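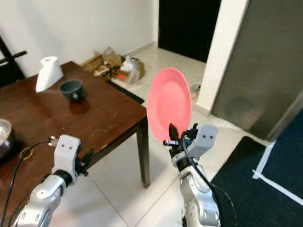

How long does a table-setting demonstration need to be for open day visitors?

Plan on four minutes per cycle, with a reset between cycles. Visitors on a walking tour rarely stay at one station longer than that, and a short cycle lets the next group see the start of the task.

Running a Two-Arm Tableware Demo for Visitors
Grulamcombe Open Day Notes, Part 2
Posted by the Zuduvitz lab, 25 June 2021

Part 1 covered floor plan, power and sign-in. These notes cover the robot station: two arms, a table, household dishes, and an operator who also has to talk. They assume the arms are already calibrated and that you can teleoperate a pick and place without looking at the manual. The procedure is the one we wrote after the February visit, with corrections.

What you need

Two arms with parallel grippers, cabled and tested
One table, any finish, that does not rock
Plates, a bowl, a cup and flatware
Floor tape
A printed run sheet
A second person for the visitor side of the line

1. Set the visitor line first

Extend both arms fully toward the visitor side and mark the floor under the farthest point of the fingers. Add 46 inches and run tape along that distance. Tape the line before the table goes in. If you place the table first you will be tempted to fit the line to whatever floor is left.

Check the line again after any change to the arm mounts.

2. Choose the dishes

Use solid-colored plates. A pink or yellow plate can be followed from the back of a group, and a white plate over a white floor cannot. Plates should have a raised rim, which gives the fingers something to close on. Avoid anything with a gold edge or a glazed pattern; it adds nothing for the audience and the highlights can confuse the wrist view.

Wash the dishes the evening before and dry them completely. A film of dish soap on the rim is enough to let a plate rotate in the grip.

3. Route the cables

Leave enough slack at each gripper for a full wrist rotation in both directions. Run the wrist to both limits by hand, at low speed, and watch the loop. It should not catch on the table edge or go tight at either end. Fix this now. Rerouting in front of a group takes 18 minutes if you include the restart, and we have done it.

4. Set the start layout

Put the flatware near the middle of the table, with the fork pointing away from the arms. The bowl goes to one side. Lay a plate flat behind it. Keep a hand's width of clear table around the first item to be picked.

Photograph the layout and tape a print of it inside the run sheet. Reset to the photo every time, including when the last run went badly.

5. Do the plate grip slowly

Visitors remember this part, so give it time. Approach the rim with the fingers open, close, wait one second, then lift. Bring the plate up until it is close to vertical and hold it there over or beside the table. Keep the second arm still with its fingers open while the first is holding. Two arms moving at once splits attention, and questions come in about the wrong arm.

When gripping at the bottom of the rim, do not use high speed for the rotation. The weight of the plate is all above the fingers and it will swing.

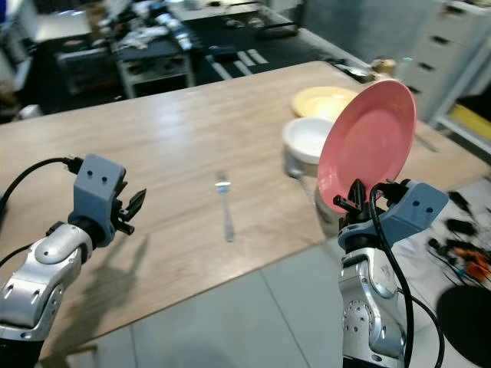 6. Talk through the hold

The hold is the right moment for the explanation. Say who or what is controlling the arms, in one sentence. Say what the fingers can sense and what they cannot. Then stop talking and finish the placement. Our run sheet allows 40 words here and most operators go over.

Frequent questions, with the answers we agreed on:

"Could it wash the dishes?" Not this setup. The grippers are not sealed.

"How many times has it done this?" We had logged 2,000 plate grasps before the open day. Give your own number, from your own log.

"Does it ever drop one?" Give the true figure and move on.

7. Reset and log

Return both arms to the rest position before anyone reaches over the table. The operator calls "arms parked" and the second person repeats it. Only then are the dishes moved. Note the start time, any failed grasp and any stop in the log. A failed grasp is logged even if the retry worked.

Common faults

Plate rotates in the grip: clean the finger pads, then the rim. If it still turns, raise the closing force one step.

Fork will not come up: the fingers are closing above it. Lower the approach, or start with the handle resting on a folded napkin.

Arm stops in mid-lift: support the plate from below before clearing the fault. On our controllers the grip releases on restart. Check yours in advance.

Visitors crossing the line: press stop, wait, restart from step 4. Do not resume the cycle.

Changes since February

The Szabó gripper pads have been replaced with the softer set. The Astutby station moved to the next room, so its stop button is no longer shared with this one. Each station now has its own, labeled, within reach of the operator's chair.

Part 3 will cover packing up and the inventory check.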